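4.2 Moving and loading baskets

Of all the chores in our set, the one we expected to finish first was picking up a basket by its rim.

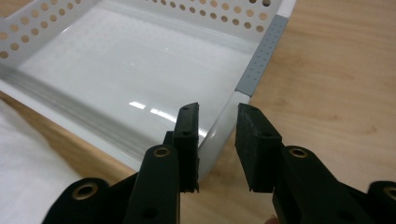

Figure 3. Hand-held gripper open at the corner of a plastic basket, from the basket task.

We had good reasons to be hopeful. A basket doesn't fold up on itself the way a shirt does, it doesn't spill until something is in it, and its rim offers a long edge to hold. In our earlier tests with mugs and boxed goods, the Urko policy had become very reliable, and Mridha and Stubbs both guessed (in writing, before training) that baskets would land at the top of the results. They landed in the middle, and the reasons turned out to be some of the most interesting material in this study!

We collected 753 demonstrations of basket handling with hand-held grippers, in homes and in the back area of the Kekana laundry shop. Each demonstration starts with the fingers open and ends when the person lets go of the basket at its new spot. People were told where the basket should go and were left to choose their own grip. We trained on 500 of these and kept the rest for tuning and for the grip analysis in Section 5.

What people chose surprised us. Jayawardena went through the held-out demonstrations by hand and sorted them by where the fingers closed. Straight walls were the favorite for empty baskets. Corners came up much more often once there was laundry inside, even though a corner is curved and two flat pads can only touch part of it. Our reading is that a thin straight wall bends under load and a rounded corner stays stiff. Several of the people who did the demonstrations told us the same thing in their own words, and one of them called the corner "the bit that doesn't argue."

The trained policy picked up this habit without any label telling it to. With an empty basket it went for the nearest wall. With towels inside, it often traveled past an easy wall to get to a corner. We were delighted to see this, and we checked it twice with the starting positions changed to be sure it wasn't just a matter of which part was closest.

Where it struggled was depth. Glossy white plastic gives bright spots that move as the camera moves, and the policy sometimes closed its fingers a little early, above the rim, when a highlight fell near the edge. We ran 38 trials on the robot arm under the shop's ceiling lights, and most of the failed grasps were of this kind. Moving the same basket under softer light helped a great deal. Rims with a soft or bumpy grip surface were also easier than bare plastic, both to see and to hold. Tomaszewski suggested sticking matte tape on the bare rims, and it worked nicely, but we left those runs out of Table 2 because no household is going to tape its baskets for us.

Slipping was the other trouble. The pads hold well when they meet the rim squarely. When they come in at an angle, the basket swings as it leaves the table, and the policy has only seen a few cases of that in the training data. A person feels the swing and sets the basket back down. Our policy mostly kept lifting. Navaratnam has since added 2 short recovery routines to the Pivex controller, and early runs are encouraging, though we don't yet have enough of them to report.

So can a machine move the laundry basket yet? Across a table, with a light load and kind lighting, yes, and it's a real pleasure to watch. Up a flight of stairs with a full load, we are still some way off, and a single gripper is probably the wrong tool for that job in any case. We return to two-handed carrying in Section 6.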